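Stuvholm desk lamp: set-up and daily use
Section 5. Placing the lamp, running the cord and aiming the shade

Read section 4 first if the bulb is not yet fitted. The lamp must be unplugged for steps 1 to 4.

1. Choose a flat, level table. The base needs to sit on one surface only. If you have pushed two tables together, keep the whole base on one side of the join.

2. Wipe the table top and the underside of the base with a dry cloth. Grit under the base will mark a painted or lacquered top.

3. Stand the lamp so that the cord leaves the base on the side nearer to your wall socket. Leave at least 200 mm between the base and any edge of the table.

4. Lay the cord flat on the table top and take out any twists. A gentle wave is fine. Do not pull it straight, and do not wind it round the base or the neck.

5. Plug in and press the switch.

CAUTION: Do not run the cord through the gap between two tables. If one of them is moved, the cord can be pinched.

Aiming the shade

Hold the base down with one hand. With the other, take hold of the neck just below the shade and bend it slowly. The shade can be turned to either side of the base, and the light will fall where the opening points.

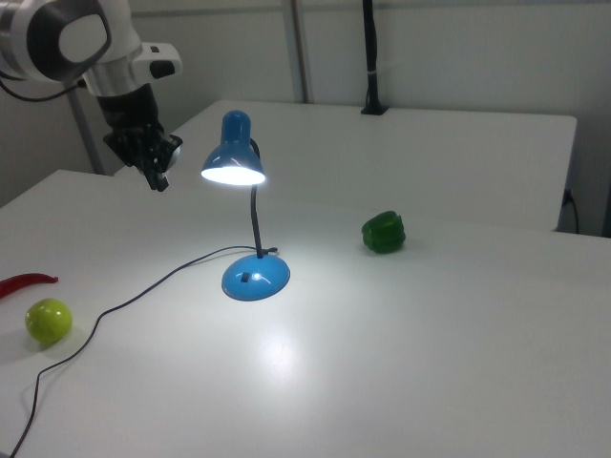
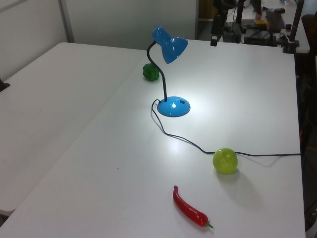 Bend the neck in a wide curve. A tight bend made again and again in the same place will weaken it, and the shade will start to droop. If the lamp tips when you let go, bring the shade back towards the middle of the base.

Note: the shade gets warm in use. Switch off and wait until it has cooled before changing the angle by the shade itself.

Keep paper, fabric and anything else that burns easily at least 296 mm from the opening of the shade. Food should not be left directly under the light for long periods.

If the lamp does not light

Check that the plug is pushed fully home and that the wall socket is switched on. Try the socket with another appliance. Unplug the lamp, let it cool, and check that the bulb is screwed in firmly. If it still does not light, fit a new bulb of the type listed in section 4.

Do not open the base. There are no parts inside that you can repair. A damaged cord must be replaced by Stedell Repairs, Unit 323, Sketesville, or by a qualified electrician. Mark parcels for the attention of Anil Menon and put the bulb in separately, wrapped.

Cleaning is covered in section 6.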